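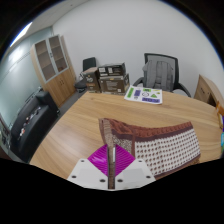

Pick a point, lift, and let the rest hang

A technical report on teaching cloth handling without a robot in the room

Cloth has no fixed shape, and most of the methods used to program industrial arms assume that the object has one. A bracket can be described by a drawing and located by a camera. A patterned cloth on a desk can only be described by the state it happens to be in, and that state changes each time a finger touches it.

The Kuusisto project at Dumum deals with this by demonstration. A person carries out the task with a hand-held gripper that has a camera mounted on it, and the recordings are used to train a control policy. The policy is later run on an arm fitted with fingers of the same geometry. No arm is present while the demonstrations are made. The work is done in an ordinary office in Skisbridge, at a table with a light wood grain, with whatever else is on the table left there.

Saimi Oksanen wrote the recording protocol. She came to the project from teleoperation, where an operator moves a leader device and a follower arm copies it, and she still regards that as the more exact of the two methods.

"With a leader and follower you record the joint positions of the machine that will do the job," she says. "There is nothing to translate. What you pay for it is speed. An operator handling cloth by remote control is slow and careful in a way that nobody is slow and careful with cloth, and the slowness ends up in the data."

With the hand-held tool the operator moves at something much closer to normal pace. The price is that the tool's position has to be recovered afterwards from the video and the inertial readings, and that people will make movements an arm cannot. A wrist turns past the limit of the last joint. An elbow goes where a robot would meet its own base. Trelanik, the software that processes the Kuusisto recordings, checks each trajectory against a model of the target arm and rejects those that fall outside its reach or exceed its joint speeds.

Of the first 1,000 demonstrations submitted, 280 were rejected at that stage. Most of the losses were at the wrist. The operators were then shown their own rejected trajectories plotted on the arm model, and the protocol was changed so that the forearm stays behind the tool during the lift.

What the camera has to see

The lens is very wide, and the view it produces is round and heavily curved. Straight table edges bend, and cabinets at the side of the room lean inwards. None of this is corrected before training. The distortion is the same for the hand-held unit and for the unit on the arm, and correcting it would discard the outer part of the view, where much of the useful information is.

That information is mostly static. The cloth moves in every recording, so it is of little use for working out where the tool is. The position estimate depends on things that stay where they are: printed boxes at the back of the table, a sheet with green and purple shapes on it, the cabinet doors, the chair against the wall. A bare white desk in front of a bare white wall gives a poor result. Early sessions were run on a cleared surface on the reasonable assumption that a tidy view would be easier to learn from, and the position estimate drifted during slow lifts, when there was little in view to hold on to.

Esko Jääskeläinen, who maintains the tracking stage of Trelanik, asked for the clutter to be put back. His rule is that objects on the table may be anywhere at the beginning of a session but may not be moved until it ends. Between sessions they should be moved. A policy trained with the same box in the same corner can come to use the box as a landmark for the task, and it then fails at a different table for reasons that take a long time to find.

The printed sheet causes occasional questions from visitors, who take it for a calibration target. Calibration is a separate recording, made with a different pattern at the beginning of the day.

The fingers

The magenta fingers are ribbed, with the ridges running close together along each face. Ribbed fingers of this general kind are common in the field and are meant to yield a little and spread the contact, so that a small error in height does not become a large force on the table. For cloth this matters most in the approach. To take hold of one layer, the tips must be brought down until they touch the surface beneath, and then closed while still touching. A rigid finger makes that a demanding task in force control. A yielding one makes it largely a matter of geometry.

The difficulty moves to the number of layers. Two layers of a thin cloth pinched together look almost the same as one, particularly from a camera that sits behind the fingers. The project's cloths are patterned for this reason. Where the pattern stays continuous across a ridge, one layer has probably been taken. Where a border meets the middle of a dotted panel, there is a fold between them. Oksanen's annotators mark these cases by hand, and she doesn't claim that the policy uses the same cue.

"We can say that it does worse on plain cloth," she says. "We have not shown why. The obvious explanation is the pattern, and I would like someone to test it properly before it goes into a paper."

Raising a peak

The protocol divides a fold into short actions. The one that takes up most of the recording time is the lift, in which part of the cloth is pinched and raised until it forms a peak above the rest. The height of the peak is set by the operator, and it is the parameter over which operators differ most. Too low, and the trailing cloth drags and gathers. Too high, and the remainder slides across the table towards the tool, and the reference edge is lost.

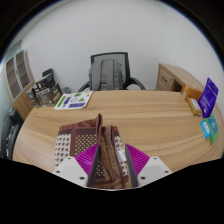
Last updated: Monday, 16:20

Training people to do this consistently took longer than building the tool. The first written instructions gave the lift height in centimetres, which was no help to someone holding the gripper with the cloth in front of them. The present version refers to the cloth itself: raise the pinched part until the folds nearest the tool stop spreading, hold, then begin to travel. The hold is short. It gives the training stage a clear boundary between lifting and carrying, and it lets the hanging part settle.

A second instruction concerns release. People let go of cloth while their hand is still moving, and they do it so habitually that few of the operators believed it until they saw the plots. On an arm, a release in motion depends on the exact timing of the gripper motor, which differs from that of the trigger on the hand-held unit. The delay is small, but cloth released late is cloth pulled out of place. Operators now stop, open, and withdraw along the line of the fingers.

Mistakes are kept. If a corner is missed and picked up at the second attempt, the whole sequence is submitted with a marker at the miss. The aim is to give the policy examples of recovery, which remote-control data at Dumum had very few of, partly because operators tended to restart the recording when something went wrong. Staged mistakes are not accepted. Jääskeläinen says they can be recognised in the trajectory, as the hand slows down before the miss.

Remote control retained

The hand-held tool has not replaced remote control altogether. Once a policy has been trained, it is run on the arm with an operator standing by at the leader device. When the arm begins to go wrong, the operator takes over, corrects the state of the cloth and hands back. These corrections are recorded and added to the training set. They are few in number beside the hand-held demonstrations, and they carry more weight in training, as they show states that the policy reached by its own errors.

Handing over has its own problem. At the moment of takeover the leader device and the arm are rarely in the same pose, and a sudden alignment would jerk the cloth. The present arrangement holds the arm still until the operator has brought the leader to within a set tolerance. On a rigid part the pause does no harm. On cloth held in the air, the hanging part may swing or slip while the operator is lining up, and the correction then begins from a state slightly different from the one that prompted it. Oksanen has proposed recording the pause as well. It is currently discarded.

Work planned from February covers larger cloths, for which one gripper is not enough. Two hand-held units will be tracked against each other as well as against the room, and the forearm rule will have to be written again, as it was drawn up for an operator with one hand free.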